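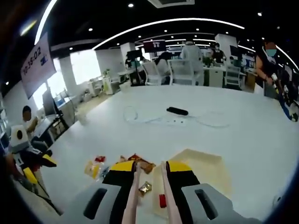

Best way to keep a shared white table clear?

Posted by Matěj Sokol

We have a big white table in the office that everyone uses and no one owns. By mid-morning it has sweet wrappers, snack packets and bits of cable all over it. Somebody wants to spend 70 on a Maltunis desk tidy with a built-in bin. I have my doubts. I've seen desk tidies before and they mostly become a place to keep rubbish upright. Has anyone found something that works for longer than a fortnight? The cable bothers me as much as the wrappers.

Kvido Charvát

Save your money. We bought two organisers at my last place and within a month they were full of dead pens and foil. People don't drop wrappers because there's no compartment for them, they drop them because the bin is across the room. Put a plain bin within arm's reach of the chairs and see what happens. It won't cure everyone.

I'd also be wary of any "five minute tidy" rota. Ours lasted until December, and then the sheet on the wall was the only thing anyone kept neat.

As for what to do on the day, I go in this order:

Packets and wrappers first. A yellow packet, a little red one and a scrap of bluish wrapper lying together can go in one handful. Check for anything still sealed before you bin it, or you'll hear about it.

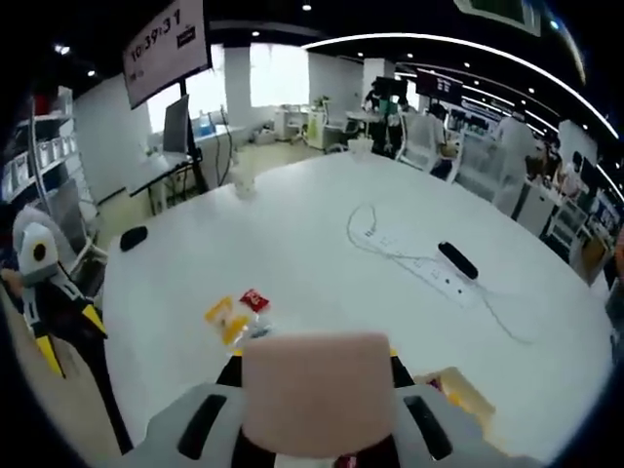 Power strip and its cable next. Unplug at the wall, coil the slack and fix it with a hook-and-loop tie. If the strip has to stay on the table, keep it near the edge and away from cups. I don't trust the stick-on clips, mine came off around 35 days in.

Small loose things last. Pens, remotes, whatever has no home. One shallow tray, and if it overflows, something has to go.

Wipe down after that. A damp cloth does it, well away from the sockets.

dendex_fan

Get the Dendex one, it's 40 and has a lid. Had mine 2 years. Not sure about the cable, ours is just on the floor.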